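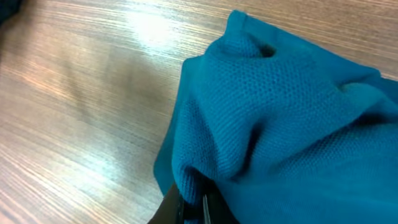 Reading time: 3 min

Courses > Automation Practice > Unit 6 > Handout C: Grip Faults in Soft Goods

By Nafula Mrema, July

Last updated: July

Handout C: The Retained Grip Fault

This handout supports the second laboratory session of Unit 6. Students should read it before entering the cell and bring a copy with them. The case concerns a folding trial on the Gutel bench, in which the arm kept hold of a garment after the program had recorded a release.

1. Background

The task was a simple one. The arm was to take a knit garment at one edge, lift it, lay it flat and let go. The control program, Jornance, opened the fingers by command and then checked the finger position before moving on. The trial was set for 150 cycles and had passed without incident on woven cotton the week before.

Knit cloth behaves differently. When two black fingers close on a bunched teal knit, the fabric gathers between them and folds can drape over the fingertips. The wrist view then shows the lower part of the fingers and very little of the tips. A student watching that view cannot judge from it how much cloth is held, or whether a second layer has been taken in with the first.

2. The fault

At cycle 90 the fingers opened to their commanded width and Jornance logged a release. The garment did not fall. A fold had caught on the inner side of one finger, and the arm began its return move with the cloth still attached. The garment was drawn across the table until the load on the wrist passed the stop limit. The log entry reads:

E-1494 WRIST LOAD HIGH, MOTION HELD

The operator cleared the code at the panel and restarted. The same code came up on the next cycle, and the supervisor then closed the cell. No one was hurt. The seam of the garment was torn and one finger pad had to be replaced.

3. Findings

The position check confirmed that the fingers had moved. It did not confirm that the cloth had left them. These are separate facts, and the program treated them as one.

The restart was a breach of cell procedure. A load fault must be inspected by hand, with the arm locked out, before it is cleared. The operator had seen E-1494 many times in earlier trials as a nuisance code - it had been set too low at first - and had formed the habit of clearing it from the panel.

4. Procedure for this session

Stop the arm and apply the lockout before reaching for caught fabric. Do not pull cloth from closed fingers. If the fingers are closed on a fold, open them with the manual release on the Pesonen unit, and keep your free hand off the table while doing so.

Record the code, the cycle number and the position of the garment in the cell log. Leave the garment where it is until the entry has been signed.

The revised program adds a short upward move after each release and compares wrist load before and after. The changes are filed under note 2359 in the course folder.

5. Preparation

Write one page on why the position check passed at cycle 90. State which signal you would have used in its place, and what that signal would miss. Students who have not yet completed the lockout exercise will observe from outside the cell.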